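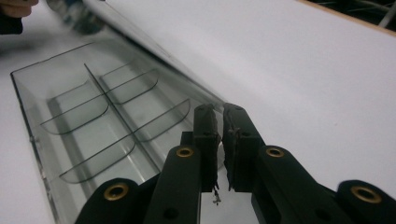

Bead Shop Questions I Get All the Time

Where do you ship from?
My spare room in Jistmont! I pack everything in the evening once dinner's cleared away, and it goes to the post office the next morning.

How long will my order take?
Usually four days if you're in the country. November is slower (so many people making gifts, I love it), so please order early if you can.

Can I buy just a few beads?
Sure. The smallest bag of seed beads is 600, but the larger glass ones I sell in pairs, so two is fine.

Do the Giltetti colors match from batch to batch?
Close, but I wouldn't bet a wedding necklace on it. Buy all you need in one go and add a note, and I'll pull them from the same batch.

What thread do you use yourself?
Waxed nylon, for pretty much everything. I tried silk on a Figueiredo pattern once and spent a whole weekend picking out knots.

Can I return things?
Unopened bags, yes, within 58 days. Cut thread and chain, no, sorry.

Do you teach classes?
I don't, I get too nervous! Ott Kalniņš runs a beginners' evening over in Gesuvby and he's very patient. Email me and I'll pass your name along.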